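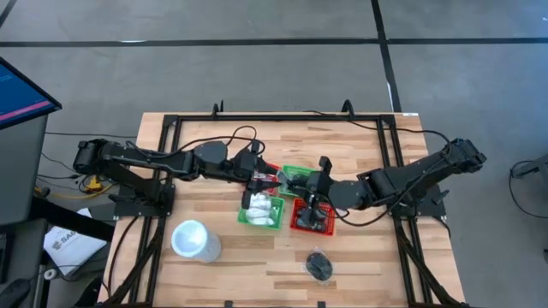
I have read a lot of promises about small plastic baskets. They will give you back your mornings. They will make your children put the scissors away. One article I read in August claimed that sorting by color "retrains the household," and I closed the tab and went to look at my own household, which was asleep on the couch with one sock on.

But Lenka Šimko, who I trust on most subjects except houseplants, has been after me for two years to try the four-basket thing. So I am trying it, and I'm going to complain while I do.

The idea, if you have been spared it so far: everything that piles up on your work surface goes into one of four baskets, two red and two green, set close together in a square. Green is for stuff you'll use up. Red is for stuff you keep. That's the whole method. There is a book about it, Bristance sells a version of it with a label kit, and I can't imagine what fills the other pages.

My first problem is with the colors. Two reds and two greens means you still have to remember which red. Put the reds on opposite corners, the book says, and your hand will learn. My hand has not learned where the light switch is in a bathroom I've used for five years. Also, my brother-in-law can't tell red from green, so for him this is a system of four identical baskets.

My second problem is dark stuff. Pale, wrapped things are easy. Lay white packets side by side in a green basket and you can see what you have and when you're running low. I'll give them that one, it's a real improvement on the drawer. Put a heap of black and dark gray things in a basket, though, and what you own is a heap. Holes in the sides don't help. You dig, you pull out the wrong one, you drop it back on top. I did this for most of a Saturday and the only thing that got more organized was my bad mood.

Then there's whatever doesn't go in. There is always something. A round tub that stands up fine by itself and would eat half a basket. A single black thing still in its clear plastic, and do you unwrap it before you sort it, or does it count as new? The book says to "give strays a temporary home." The bench is their temporary home. It has been their temporary home since before I owned any baskets.

Viera Krajčí read a draft of this and says I'm being unfair, that the point is to clear the middle of the work surface and I should judge it on that. Fine. Four small baskets pushed together do take up less wood than the same stuff spread out. So would one box. I asked her why not one box and she changed the subject to her garage.

What I'm keeping: the green basket with the white packets, laid flat in a row, never tossed in. That works and I would have paid for that one basket alone. The dark stuff is going into something shallow, one layer deep, so I can see it. The tub can stay out. I'm tired of arguing with it.

Lenka wants me to give the full method until the end of the month before I post a verdict. I told her I'd think about it, and then I wrote this.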